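Ollitz open day review: an afternoon with the laundry robot

Posted by Mitra Ranjbar

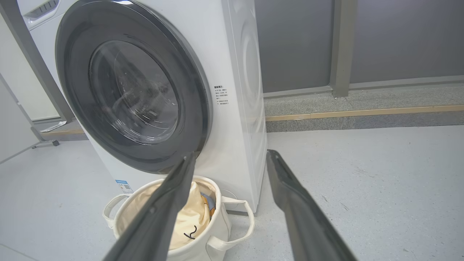 I've wanted to see a laundry robot up close for years, and the Ollitz open day in Gridomcombe finally gave me the chance. I've watched plenty of clips online, and they always seem to stop right before the hard part or jump ahead to a tidy stack of towels. At Ollitz you stand behind a rope a few steps away and watch the whole thing at normal speed, with a big screen on the wall showing what the wrist camera sees. I ended up watching the screen more than the arm! When the two dark fingers come down toward the canvas basket you get a real feel for the job: pale cloth bunched up to the rim, a small blue and yellow thing tucked in at the side, a thin black cord lying across the top, and the big round door of the washer still closed behind it all. I do laundry every other day and I had never looked at a basket that way before.

The demo I saw was run by Omid Soltani, who talked us through it without a script and was happy to be interrupted. The task sounds simple enough. The robot opens the washer, takes things out of the basket, puts them in the drum and shuts the door. It did all of that on our run, and it took a while. If you come expecting something that beats you at your own chores, you'll be shifting from foot to foot. I loved the pace, though. You could see it line up, close, lift a little, and then set the cloth back down because it had only caught a corner. The second grab was better.

The door was my favorite part. I'd have guessed that soft, floppy clothes were the big headache and the door was easy, but Omid said they spent most of January on doors. The robot has to get a finger in behind the edge, pull until the catch lets go, and then swing the thing wide without dragging itself into the cabinet. When it popped open there was a little cheer from our group (I may have started it).

They use an ordinary front loader, the kind a lot of us have at home, with the stickers still on the front. I liked that. I've been to shows where everything the robot touched had been specially made for it, with fat handles and colored dots all over, and you go home not knowing what you've seen.

Omid gave us a few numbers. The team has recorded 3,000 practice runs so far, and 262 of those involved something getting caught -- a sleeve in the door, a strap around a finger, a sock left hanging on the rim of the drum. He showed us a reel of those and it was the best few minutes of the day. Somebody asked whether they delete the bad ones and he looked almost hurt. They keep every one.

After that you can go next door and try driving a gripper yourself. This is run by Golshifteh Esfahani, and the line was long but worth it. You hold a pair of handles, squeeze to close the fingers, and try to move a dish towel from one bin to another. I was terrible! My towel went on the floor twice. The kid ahead of me, who couldn't have been older than 8, did it on the first go and wanted to know if there was a harder one. There is a harder one. It's a fitted sheet.

A few things could be better. The rope is set too close to one side, so if you're at the left end of the group you mostly see the back of the arm and have to rely on the screen. The sound in the main room is poor, and with people chatting behind me I missed a good part of the talk on how the cameras are set up. The handout, done by a design outfit called Dendance, is lovely to look at but thin. I'd have traded one of the glossy pages for a plain list of what the robot can and can't pick up. Also, bring a snack. The coffee cart from Bahrami had sold out of everything except mints by the time I got there.

I asked about price, as I'm sure everyone does. There isn't one. Ollitz isn't selling a home machine and wouldn't guess at when it might. Rostam Babaei at the front desk told me they'd rather show people where the work stands and hear what they'd want from it, and there's a comment wall near the exit where you can pin up a card. Mine said "please do duvet covers."

Would I go again? Yes, and I'd go early. The first group of the day gets the longest question time, and you can hang around for a second run if there's space. Kids are welcome in both rooms. Entry is free but you do need to book a slot, and there's a ramp at the side door for strollers and wheelchairs. Wear comfortable shoes, as there are only a few chairs in the demo room and they fill up fast.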